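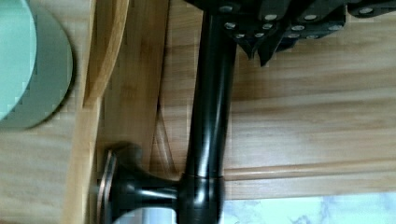
Attachment 1 to ticket 2383: faucet fixture, dark bronze finish, stem and collar ring.

Ticket 2383
Property: Brotelden guest residence, Room 4
Category: Plumbing fixtures
Opened: 21st February
Assigned to: Jericho Tolentino, Ondisbridge Building Services
Status: Awaiting part

Reported issue
The occupant reports that the faucet drips when closed and that the knob turns past its stop. The occupant also asks whether the copper color at the rim of the knob is a sign of damage.

Entry 1 - J. Tolentino
Water to the basin was shut off at the wall valve and the fixture was removed. The collar ring has a thin seam line where the two sections of metal meet. The seam is part of the assembly and should not be reported as a crack.

Entry 2 - J. Tolentino
The copper-colored edge on the knob may be wear or may be part of the original finish. The supplier, Matoušek, has been asked to confirm. No abrasive cleaner is to be used on the fixture in the meantime - a soft cloth and plain water are sufficient.

Entry 3 - J. Tolentino
The cartridge was withdrawn and the lower seal found to be split. The seal was replaced from stock. On a bench test the drip stopped, but the knob still turned past its stop. The cartridge must therefore be replaced as well.

Entry 4 - Parts desk
Replacement cartridge ordered from Jisska, part 813, quantity 2. The second unit will be held as a spare. A similar request from January was closed without a part being fitted and has been linked to this ticket.

Next action
Fit the cartridge on delivery, reinstall the fixture and restore the supply. The occupant has been advised to use the basin in the hall until then.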